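# What Is a Bed Made Of?

You spend a lot of your life in bed. If you sleep ten hours a night, that is more than 100 nights' worth of hours in bed before the school year is half over. Most people get in, pull something up to their chin and don't look at what they are lying on.

A bed has layers, a bit like a sandwich. Each layer has its own name and its own job, and each one gets washed at different times. This page goes through them from the bottom up. At the end there is a way to make your own bed, and some words to know.

## The frame

The frame is the hard part. It holds everything else off the floor. Frames can be made of wood or metal, and some have padding and cloth over the top so you don't bark your shins on them.

Why have a frame at all? Floors are cold, and they are where dust ends up. Lifting the bed lets air move underneath. Air is important because a sleeping person gives off water all night long, partly as sweat and partly in their breath. Some of that water goes down into the bed. If air can get to it, it dries. If it can't, the bed can get musty and mould may start to grow.

Plenty of people around the world do sleep on the floor, and sleep very well. In Japan many families use a thin mattress called a futon, which is folded up in the morning and put away in a cupboard. Folding it and airing it does the same job as the gap under a bed frame.

## The mattress

On top of the frame goes the mattress. It is the thick, soft part. Inside there may be metal springs, foam, rubber, wool, cotton, or several of these together.

A mattress has to do two things that sound like opposites. It has to be soft, so that your shoulders and hips can sink in a little. It also has to be firm, so that the rest of you doesn't sink in too far. Lie on your side on a hard floor for five minutes and you will feel where your body needs the soft part.

Mattresses last for years. They are heavy and awkward to move, and they can't go in a washing machine. So people cover them.

## The mattress protector

The cover that goes over the mattress is called a mattress protector or a mattress pad. It is usually white or cream. Many are quilted, which means that two pieces of cloth have been stitched together with a soft filling in between. The lines of stitching often make diamonds.

The diamonds aren't only there to look nice. Filling likes to move about. If you made a big flat bag, put fluff in it and slept on it for a week, the fluff would creep away from the middle and bunch up at the sides. Stitching traps it in small sections so it has to stay put. You can find the same idea in a puffer jacket, a sleeping bag and an oven mitt.

You only see a protector properly when the sheets are off and the bed is being changed. This is also when other things tend to be lying about on it, like pillows, the comforter, or a small bottle.
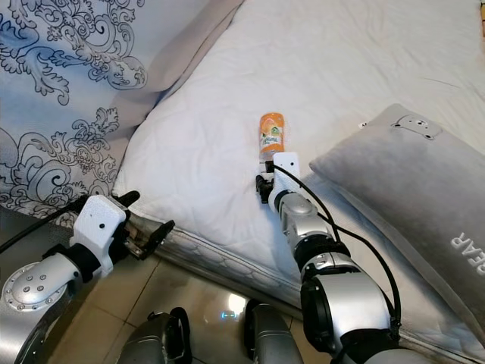 Diarmuid Mac Mathúna wrote in to ask why he should bother with a protector when he already has a sheet. He says his sheet gets washed every week, his bed looks perfectly clean, and putting on two layers takes twice as long.

It's a fair question. A sheet is thin. Spill a glass of water on one and the water goes straight through. Sweat goes through as well, and so do the tiny flakes of skin that everybody sheds all day and night. A protector is thicker and stops most of that from reaching the mattress. It also takes less work than Diarmuid thinks, as it stays on the bed when the sheets come off and only needs washing every month or two.

Those skin flakes matter because something eats them. Dust mites are relatives of spiders, and they are far too small to see without a magnifier. They live in nearly every bed in the world. They don't bite, but their droppings can make some people sneeze or wheeze. Washing the bedding in hot water gets rid of a great many of them.

## Sheets

The bottom sheet goes over the protector. A fitted sheet has elastic sewn around the corners so that it grips the mattress. A flat sheet is a plain rectangle, and you tuck it in.

Some families put a second flat sheet on top, so that the sleeper lies between two sheets. Other families use only the bottom one. Both are fine.

Sheets are often made of cotton, because cotton soaks up sweat and feels comfortable against skin. Flannelette is cotton that has been brushed until it is fuzzy. The fuzz holds air, and so it feels warmer in winter.

## The top layer

The thick cover that keeps you warm has a lot of names. In Canada it is often a comforter or a duvet. In Australia it is usually a doona. In Britain people say duvet or quilt. They don't all mean exactly the same thing:

- A **comforter** has its pattern on its own outside cloth and is used as it is.
- A **duvet** or **doona** is normally plain, and goes inside a cover that buttons or zips up.
- A **blanket** is a single thick layer with no filling.

Patterns on bedding have fashions, just like clothes. One very old kind is the curling leaf. It is based on acanthus, a plant with big jagged leaves that grows around the Mediterranean. Ancient Greek builders carved it in stone at the tops of columns. Later it was painted on walls, woven into carpets and printed on cloth, and it is still printed on bedding now, more than 2,000 years after those builders chose it.

### Does a comforter make heat?

No. A comforter is the same temperature as the room until you get under it. Your body makes the heat. The filling holds lots of little pockets of air, and heat travels slowly through air that can't move about, so the warmth you make stays close to you.

You can test this. You need two jars with lids, warm water from the tap, a towel and a thermometer.

1. Fill both jars with the same amount of warm water and put the lids on.
2. Wrap one jar in the towel. Leave the other one bare.
3. Wait 24 minutes.
4. Take the temperature of the water in each.

The wrapped jar should be warmer. Now try it with cold water and a few ice cubes in each jar. Which ice lasts longer? Many people guess that the towel will melt it, but the towel slows heat down going in as well as going out.

## Pillows and cushions

A pillow fills the gap between your head and the mattress. If you sleep on your side, that gap is as wide as your shoulder, so side sleepers often like a thicker pillow. People who sleep on their fronts usually want a thin one or none.

A pillow for sleeping on goes inside a pillowcase, which comes off for the wash. Your face is on it all night, along with your hair and sometimes your dribble, so it needs washing at least as often as the sheets.

Other pillows are mostly for leaning on or cuddling. Plush ones have a short, furry surface called a pile. If you stroke pile one way it lies flat and looks lighter or shinier. Stroke it the other way and it stands up and looks darker. You can draw on it with a finger and then rub the picture out.

A bolster is a long pillow shaped like a roll. It might go across the head of the bed, under the ordinary pillows, or behind your back when you're sitting up reading. In parts of Southeast Asia people hug a bolster while they sleep, which lets air flow around them on hot nights.

Bedding for children often has a picture or some words on it. The words can help when you make the bed, because they show you which way up a thing goes. You may still have to walk around to the other side before you can read them.
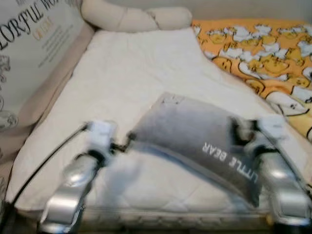 Cloth is also easier to handle when it is stretched out than when it is in a heap. Hold it by two corners, well apart, and the wrinkles pull themselves out. For anything wide, like a sheet, it helps to have one person on each side of the bed.

## How to make your bed

Start with a bare mattress and put everything else on a chair.

1. Put the protector on and smooth it from the middle out to the edges.
2. Put the fitted sheet on. Do one corner first, then the corner diagonally opposite. The last corner is always the tightest.
3. Add the top sheet, if you use one, and tuck it in at the foot.
4. Hold the comforter by its two top corners, lift it high and let it float down.
5. Check that the same amount hangs over on the left and on the right.
6. Put the pillows at the head.

On ordinary mornings you only need the last three steps. Before you do them, fold the comforter back and leave the bed open while you have breakfast. That gives last night's damp time to dry.

## Words to know

**Bolster:** a long, rolled pillow.

**Filling:** the soft stuff inside a pillow, comforter or quilted cover.

**Insulation:** anything that slows heat down.

**Mould:** a living thing, related to mushrooms, that grows in damp places.

**Pile:** the short, raised threads on plush or velvet.

**Quilted:** made of layers stitched together with filling in the middle.

## Things to find out

Look for the label on your own pillow or comforter. What is the filling? What temperature does it say to wash it at? Then ask the oldest person you know what was on their bed when they were 12, and what they called it.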